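Home Projects Field Notes Gallery Contact

Gallery: The Kallar door fault

By Adwoa Yakubu, September
4 min read

Kallar is our kitchen manipulation setup: one arm, a two-finger gripper, a wrist camera and a run of base cabinets with handleless doors. The task is to hook the top edge of a door from the recess and pull it open. In September the arm pressed into a closed door and kept pushing until the force limit tripped. Door and gripper both survived. The wrist mount did not.

The notes on this page cover the fault, the checks that followed and the state of the setup now. The full log is with Yaa Mensah. The gallery is short this month, with one picture and the work log entries that go with it.

What happened

The run was number 12 in a set of 20. The first 11 finished without a stop. On the twelfth, the planner placed the hook point inside the door panel instead of in the recess over it. The approach was slow, as set, but the arm did not stop on contact. The contact threshold had been raised to 50 newtons the day before for a drawer test and was never put back. Essam Belkadi was at the stop button and pressed it at almost the same moment the limit tripped. The log shows the limit first.

Nobody was inside the marked area. The run was classed as a safety stop and written up the same evening.

Damage

The printed bracket between the wrist flange and the camera cracked along a layer line near the lower screw. The camera still worked, but its pose had shifted enough to make the old calibration useless. The fingers were removed, checked on a flat plate and put back. Yaw Adjei found no bend in either one. The door hinge was checked for play and left alone.

Cause

Two separate errors lined up.

1. The door seam was used as the reference for the hook point. The edge detector finds the seam easily. It is weaker on the top edge of the door, where a bright highlight on pale paint can be taken for the countertop. On run 12 it locked onto the wrong line, and the hook height came out low.

2. The contact threshold lived in a shared settings file. The drawer test changed it and the door test read it. There was no check at startup and no message on the screen.

Either one alone would have given a failed run and a retry. The detector error had shown up before, in the older Odeo logs, and was filed as cosmetic because the arm stopped on contact each time.

Changes made

Thresholds are now stored with each task. The door task refuses to start if the value is above its own limit. Aba Gyamfi rewrote the edge step so that it must find both the dark recess and the door edge under it before a hook height is accepted. If it finds only one, the arm holds and asks for a person.

The bracket was replaced with a machined part from Skilau. Camera calibration was redone, then repeated on Sunday with the lights changed, and the two results agreed within our tolerance.

We replayed 2,000 stored images through the new edge step. Nearly all gave the same hook height as the hand labels. The rest were rejected, and none passed with a wrong height. The rejected set is mostly low views looking up at the counter, where the doors slant across the image and the recess gets thin.

Pictures

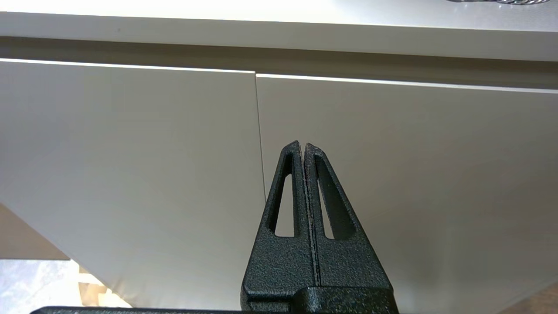

Wrist camera view of the doors. Fingertips just below the recess, close to the seam.

The small step between the two door edges matters to the detector. The top edge of the right door sits slightly lower than the left where they meet, and the highlights do not line up. The old code fitted one line across both doors. The new code fits each door by itself.

There is slight wear in the finger coating along the inner contact edge. It has been added to the inspection sheet. Yaw will measure the tip gap at each gripper service and log it with the coating condition.

Still open

The recess check has only been tested on pale doors. The Agbenyega cabinets have a dark finish and will need their own labels before any powered run. Until then that station stays in replay mode.

The stop timing from run 12 is also open. The force limit and the button are logged by different clocks, and the offset between them has not been measured. Essam has the wiring drawing and will move both signals to one input card.

Previous: Odeo drawer rails
Next: Skilau bracket fitting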